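Pausas ativas e sono em estudantes do ensino secundário
Relatório final de projeto - Área de Saúde e Bem-Estar
Autoras: Mpho Cele e Zanele Coetzee
Escola Secundária Radebe

Resumo

O projeto estudou se pausas curtas de movimento durante o tempo de estudo em casa alteram a hora de deitar e a qualidade do sono referida pelos alunos. Participaram 80 alunos do 10.º e do 11.º ano. Metade fez pausas de movimento durante quatro semanas e a outra metade manteve a rotina habitual. O grupo das pausas passou a adormecer mais cedo, mas a diferença foi pequena e depende de dados preenchidos pelos próprios alunos.

Introdução

A ideia surgiu nas aulas de Biologia, quando falámos do ritmo circadiano. Muitos colegas diziam que estudavam até tarde e que depois não conseguiam adormecer. Encontrámos vários textos sobre exercício e sono, quase todos sobre adultos e sobre treino a sério, com corrida ou ginásio. Queríamos testar uma coisa mais simples, que coubesse num corredor ou num quarto e não precisasse de equipamento.

A pergunta do projeto ficou assim: os alunos que interrompem o estudo para se mexerem adormecem mais cedo do que os que estudam sem interrupções?

Método

O recrutamento foi feito em setembro, com autorização dos encarregados de educação. Os alunos foram distribuídos pelos grupos por sorteio dentro de cada turma. Cada participante recebeu um caderno de registo a que chamámos Jimo, com uma página por dia: hora a que começou a estudar, hora a que parou, hora de deitar, tempo até adormecer (estimado de manhã) e uma nota de um a cinco para o descanso.

O grupo das pausas seguiu uma ficha de exercícios, a ficha Grimero. Por cada bloco de estudo havia uma pausa com marcha no lugar, subida em bicos de pés apoiada na parede, rotação dos ombros e alongamento das pernas. Pedimos que a última pausa terminasse antes das 21h30. Quem tivesse lesões ou dores fazia só a parte dos ombros.

Os registos foram passados para uma folha de cálculo pelas duas autoras, cada uma com metade dos cadernos, e depois trocámos para verificar erros. Os dias de teste foram marcados à parte - nesses dias quase toda a gente se deitou mais tarde, nos dois grupos.

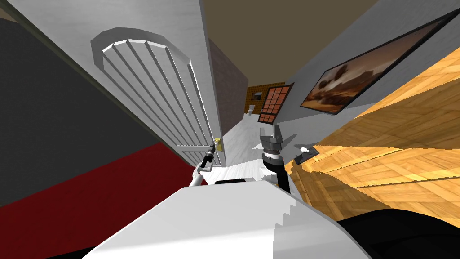
Resultados

Dos cadernos entregues, 49 estavam completos ou tinham no máximo duas falhas por semana. Só esses entraram na análise principal. Os restantes foram lidos, mas não os usámos nas médias.

No grupo das pausas, a hora de deitar recuou quase 2 minutos por dia na primeira semana e depois estabilizou. O tempo até adormecer também baixou um pouco. No grupo de controlo não houve uma tendência clara. A nota do descanso subiu nos dois grupos, o que pode ter a ver com o simples facto de se preencher o caderno todas as manhãs.

Nos comentários livres, os alunos do grupo das pausas referiram menos rigidez no pescoço e nas costas. Alguns escreveram que a pausa os distraía e que custava voltar à matéria, sobretudo a Matemática.

Discussão

Os resultados vão no sentido que esperávamos, mas não chegam para afirmar que as pausas melhoram o sono. A amostra final ficou desequilibrada, com mais alunos do 11.º ano no grupo das pausas. Também não controlámos o uso do telemóvel à noite - devíamos ter incluído essa pergunta no caderno. O tempo até adormecer é uma estimativa e vários alunos arredondaram sempre para os mesmos valores.

Se repetíssemos o trabalho, usaríamos um caderno mais curto e faríamos uma semana de registo antes de começar as pausas, para termos um ponto de partida de cada aluno. A aplicação Sultinen, que experimentámos no início para os lembretes, foi posta de lado por não funcionar em todos os telemóveis.

Anexos

Anexo A - Ficha Grimero
Anexo B - Modelo de página do caderno Jimo
Anexo C - Pedido de autorização aos encarregados de educação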